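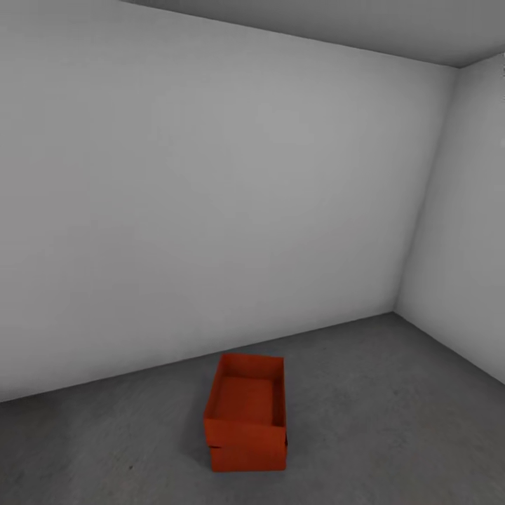 4 min read

A wrestling ring is a stage supported on steel, and the way it is built decides a good part of what a match looks like. Fans talk about pacing, selling and finishing sequences. Ring crews talk about beam spacing, rope tension and the state of the plywood, and after a bad night the wrestlers talk about those things too.

The Kulura promotion runs two rings. The older one measures 18 feet between posts and has traveled to every hall on the circuit. The newer one, bought from the Jekik workshop two seasons ago, measures 20 feet and stays mostly at the home building. On television they look the same. They do not work the same.

The 18-foot ring has a center spring under a crossed pair of steel beams. When a body lands flat near the middle, the spring compresses, the beams drop a short distance, and the boards above them flex. The sound is loud and low. Moves away from the center get much less give, and within an arm's length of the posts there is almost none. Experienced workers set up their heaviest throws with this in mind, which is why so many suplexes on Kulura road shows end in the same part of the canvas.

The Jekik ring has no spring. It relies on longer beams with more flex along their length, and the boards sit on them in a single layer running across. The give is smaller but more even. A back body drop near the ropes is easier on the spine than it would be in the old ring, and a powerbomb in the middle is harder. The sound is sharper and higher, and the crew places a microphone under the frame to fill out the low end for the broadcast.

Padding sits between the boards and the canvas. Kulura uses closed-cell foam in the home ring and a felt underlay on the road. Foam absorbs more of the impact but grabs at the foot, and a wrestler who pivots on it with full weight can leave the knee behind. Felt is flatter and faster. The junior heavyweights ask for felt. Most of the larger men would take foam every night if they were given the choice.
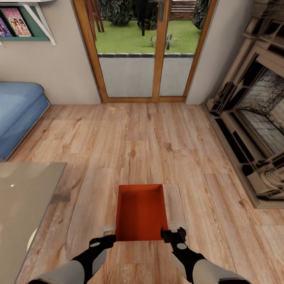 Ropes are the other variable. There are two common types. The first is natural fiber rope wrapped in tape, which stretches with use and has to be tightened between matches. The second is steel cable inside a rubber hose. Cable holds its tension for a full card and returns a runner at nearly the same speed every time, but it bruises the back and gives poor footing to anyone who springs from the top. Konia, the promotion that shares several venues with Kulura, changed from cable to fiber two years ago, and its matches changed with it. There are more springboards now and fewer long rope-running exchanges, and the exchanges that remain are slower.

Tension is set at the turnbuckles. On a fiber ring the crew tightens the top rope first, then the bottom, then the middle, and goes over all three again 30 minutes before doors. Rope slackens as a room warms up. At the Ametepe hall, where the ring stands directly below the lighting rig, the top rope can loosen enough in the first half of a show that a wrestler standing on it will feel it sink. The crew there tightens again at intermission. Anyone attempting a moonsault from the middle of the rope in match four is working on different equipment from the person who tries it in match five.

A full build at Ametepe takes a crew of 13. The posts go up first, then the side beams, which lock them square. A ring that is out of square will pull its canvas into diagonal wrinkles, and wrinkles catch boots. Boards are numbered on the underside and go back in the same positions each time, with the newest in the center. Kulura rotates out any board with a crack longer than a hand, and it retires the whole set after 25 shows regardless of condition. Smaller companies run theirs much longer.

The canvas is laced under the apron last and pulled from opposite sides at once. Painted logos are a known problem. Paint fills the weave, and sweat sits on top of it, so a large center logo is often the slickest area in the ring. Kulura moved its logo to the corners last March after a run of slips in opening matches. The center has been left plain since then, and the corner logos have been reduced once already.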